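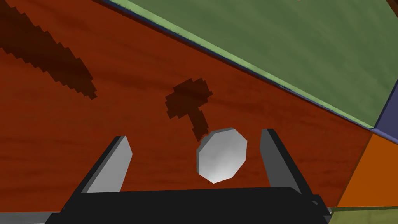
Truka Open Day Working Group
Minutes of the meeting of 2024-02-26

1. Previous minutes
The minutes were approved without change.

2. Simulation demonstration
The group received the report on the demonstration given by Becerra. The simulated robot has two arms, each with its own gripper, and the simulated room is furnished with a chest of drawers in many colors and a potted plant. It was agreed that visitors will see the room view first and the gripper views second.

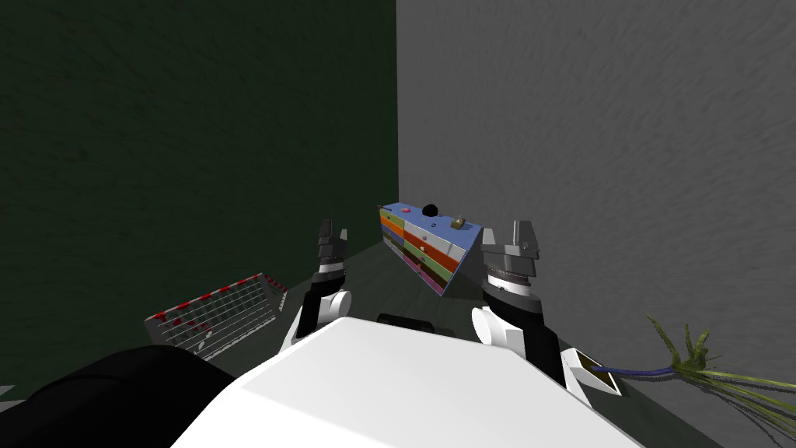

3. Open day in May
Registration stands at 49, including 10 from Fetberg. The Rokatow hall was confirmed. Printing of the program was approved at a cost of $871.

4. Display of gripper views
The close views will be shown on the second screen, with a short caption for each. A draft of the captions is to be sent out before the next meeting.
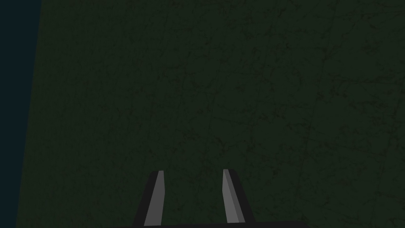
Fetberg asked whether visitors would be told at the door that the robot is simulated, as its own guests expect to see a machine. It was agreed to add a line to the invitation.

The meeting was adjourned.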